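Stoto – Odirthorpe site
Minutes of the returns floor meeting, March 29, 2024

Present: all of the returns bench, one shift lead, one person from planning who left before the biscuits.

1. Previous minutes
Accepted, with one correction. February's minutes said the bench staff "welcomed" the Miltero cell. They now say "were told of."

2. The cell
Planning reported that 482 remotes went to the cell in February, out of 3930 through the whole floor. The bench pointed out that the easy models all go to the cell and the sticky ones all come to the bench, so the two figures should not share a chart. Planning agreed to use two charts.

Battery checks are still the main job for the arms. Loose batteries, covers and screws on the tabletop are to be cleared between batches, and the shift lead asked that this be written on the job sheet, as it is currently everyone's job and therefore gets done at 30-minute intervals by whoever is most annoyed.
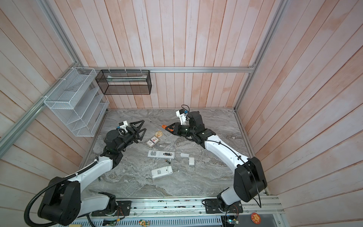 The bench asked who signs for a unit the arms have handled. At present it is the person standing nearest. Several people reported having learned to stand further away. Shift lead to propose a rule before the next meeting.

3. Jobs and grades
Two bench places have become "cell attendant" places. Same pay, new badge. Attendants said the work is easier on the wrists and harder on the patience – a day of watching is longer than a day of doing. They asked for rotation with the bench every two hours. Agreed on trial.

Planning was asked whether more places would change. Planning said there were no plans, and was reminded of its job title.

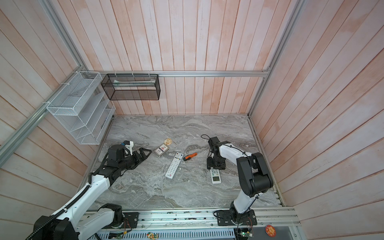 4. Tello tablets
The logging app still wants a reason code for every pause. Code 100 ("other") remains the most popular. Planning would like more detail. The bench would like a code for lunch.

5. Training
Attendants want to be shown how to restart a task themselves – waiting for a call back from Miltero takes up most of a morning. Shift lead to book a session, in paid hours.

6. Any other business
The bench radio stays.

Next meeting: same room, once the rota is out.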